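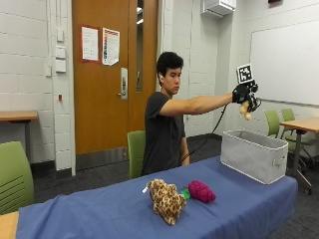 Figure 1. Recording a demonstration with the sensor glove. The square marker stands on top of the rig and the bin is directly under the outstretched hand.

Applied Automation 2, Unit 7
When the recorded hand is wrong: the bin-sorting incident
Handout prepared by Leonardo Marchetti. Revised November 3, 2023

Please read this before the lab session. Sections 1 to 4 tell the case, section 5 has the calculations, and section 6 is the work you must hand in.

1. The task

The students of the previous course wanted the Clada arm to pick up soft toys from a table and let them fall into a fabric bin. It is a simple task and we chose it for this reason. A soft toy does not break, and if the grip is a little wrong the toy changes its shape and forgives you.

The arm learned from people. A person put on the glove, took a toy, carried it over the bin and opened the hand. The glove gave the state of the fingers. The position and the direction of the hand came from the marker on top of the rig, which was seen by a fixed camera. These two streams were joined in one file by the recording program, called Plivano, and the files were used to train the controller of the arm.

Please keep in mind that there are two sources. Many students in their first report write "the glove measured the position". The glove did not measure the position. The camera estimated it from the four corners of one flat square, and the whole incident comes from this.

2. What happened

In May, during the third day of tests on the real arm, Manaia Tautahi was the operator and Elsie Hinds stood at the stop button. The arm picked up a toy in the normal way and moved toward the bin. When it was close to the bin, the wrist turned quickly, the gripper pointed to the side, and the whole arm followed down with a speed of almost 900 millimetres per second at the tool. It hit the edge of the bin, pushed it from the table, and then pressed against the table until the force limit stopped it.

Elsie pressed the button, but from the log we know that the force limit acted first. The toy and the bin were not damaged. One finger of the gripper was bent and the wrist joint had to be calibrated again. No person was touched. Manaia was outside the marked area, as the rules ask, but she told us later that in the hour before she had two times reached in to straighten the cloth while the arm was still enabled. We write this with her permission, and we thank her for it. The report would be much poorer without this sentence.

3. First explanations, which were wrong

It is useful to see the order in which the group thought.

The first idea was a fault in the wrist motor. Warrick Treloar took the log of motor currents and compared commanded angle with measured angle. They agreed until the contact. So the arm did what it was told.

The second idea was that the controller had met a toy it did not know. The toy was in the training set many times, and when the test was repeated in simulation without any toy, the same turn of the wrist appeared in the same place. So the toy was not important.

The third idea was a delay between glove and camera. A delay did exist, and it was later corrected, but it was too small. A delay makes the hand open too early or too late. It cannot turn a wrist.

Two days were used for these three ideas. After that Keegan Faulkner proposed to stop looking at the arm and to look at the recordings.

4. What was found

Keegan plotted the hand direction for every demonstration, one line for each. There were 806 demonstrations in the set. In 71 of them the line jumped close to the bin, stayed on the wrong value for a short time, and jumped back. Recording 522 was the clearest: in the video the hand is moving steadily, and in the data the same hand has turned over a large angle between one sample and the next.

This is a known weakness of flat square markers. When the camera looks at a square from some distance, or when the square is small in the image, two different tilts can give almost the same four corners. The program must choose one of them. It takes the one with the smaller error, and if both errors are nearly equal, a little noise is enough to change the choice. We call this a flip.

Why close to the bin? With the arm stretched out to the side, as in Figure 1, the hand is at the far part of the working area and the marker becomes smaller for the camera. People also held the hand there for a moment before they opened it. So the difficult place was also the place where many samples were taken.

If the flips had stayed as sharp jumps, somebody would have seen them. But Plivano had a smoothing filter, and it was on by default. The filter changed each jump into a fast, soft curve which looked like a movement that a real wrist can make. The training program had a check for jumps, and after the filter there were no jumps to find. The check passed all the files.

So we have a chain:

- a marker pose with two possible answers
- a filter that made the wrong answer look natural
- a check placed after the filter
- a controller that learned the wrong turn in a small number of cases
- a speed limit on the arm that was set for an empty cell and never lowered for testing

Each of these was known to at least one person in the group. The filter was described in the manual. The speed limit was written on the sheet beside the controller. In the Cartwright lab we had no habit of reading these things together, and this is my responsibility as the teacher of the course.

5. How to detect a flip

Use the raw data, before any filter. Let R1 be the rotation at one sample and R2 the rotation at the next sample. The relative rotation is

R = transpose(R1) R2

and its angle is

angle = arccos( (trace(R) - 1) / 2 )

Divide by the time between the samples and you have the angular speed. Compare it with a limit which a human wrist and arm can really reach. You must choose the limit and explain your choice. Be careful with arccos: by rounding, its argument can be a very little bigger than 1, and your program will return an invalid number. Clamp the value first.

A second test uses the errors of the two possible poses. Let e1 be the smaller reprojection error and e2 the larger. When e2 / e1 is near 1, the choice is not safe, even if no jump is seen. Mark this sample as uncertain. A whole demonstration can begin on the wrong answer and stay there, and then the first test finds nothing at all -- this case is rare, but we had it.

Do not repair a flip by drawing a straight line between the good samples, unless the gap is very short. For a long gap, remove the demonstration. Recording one more costs less than repairing a gripper finger. (Ask Warrick for the invoice.)

Other points to check at the glove itself:

Marker mounting. It must not move relative to the hand. Push it gently with one finger before each set. If it moves, tighten it and do the calibration pose again.

Cable. The cable goes from the rig down behind the body. Leave a loose curve so that the full reach is possible. A tight cable pulls on the rig at the end of the reach, and the person changes the movement without noticing.

Reach. Before recording, stretch the hand to the farthest place you will use and read the error ratio on the screen. If it is bad there, bring the bin nearer to the camera, or use a larger marker. Do not only tell the person to "hold the hand better".

6. Changes in the procedure, and your work

These rules are now valid for all groups, also for those who use the Clollorari gripper:

(a) Raw pose data are always stored. Filtered data are stored in a second file with a different name.
(b) The jump check runs on the raw file.
(c) A new controller runs first in simulation, then on the arm at reduced speed with an empty table, then with the bin and the toys.
(d) The arm is disabled before any hand goes over the table. To straighten a cloth is also a reason to disable it.
(e) The person at the stop button has no other work during the test.

To hand in, one report for each pair, at most four pages:

Task 1. Write the two tests of section 5 and run them on the shared set. List the recordings that your program rejects, and compare your list with the list of Keegan. Where you disagree, look at the video before you decide who is right.

Task 2. Plot the raw and the filtered direction of recording 522 on the same axes. Change the strength of the filter and find the point where the flip is no longer caught by your first test.

Task 3. Take the chain in section 4. Choose one link and describe what would have happened if only this link had been removed. Consider the damage to the gripper and also the risk for the operator, which are different questions.

Task 4. The stop button was pressed after the force limit had already acted. Should we count the button as a protection in this test? Give your opinion in half a page. There is no single correct solution, but I expect you to use the reaction time of a person in your argument.

The shared set and the motor log are in the course folder. If your pair has no access, write to Elsie Hinds before the lab and not on the same morning.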